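Unit 2: Inside the Desktop Computer
Course tutor: Naima Benjelloun

Read these notes before the practical session. Bring a notebook; tools are provided.

2.1 Preparing the case
The tower must be shut down and unplugged before the side panel is removed. Lay it on its side so that the interior faces upwards. Screws are to be kept in the tray provided.

2.2 The processor socket
The processor is held by a metal bracket and a lever. The lever is to be opened fully before a processor is lifted out or put in – it should never be forced. Do not touch the contacts.

2.3 Drives and power
The drive cage and the power supply unit occupy a large part of the case. Note the route of each cable before disconnecting it. The power supply itself is not to be opened under any circumstances.

Written work: a labelled sketch of the motherboard, to be handed to Siham Zaki, 20 marks.

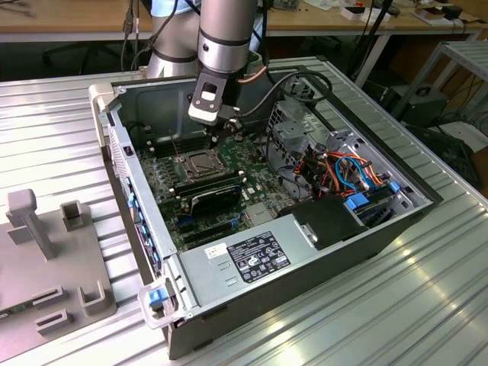 Photo: Arnulfo Ccori
Fig. 2. Tower with the side panel removed; the lever of the processor socket is open.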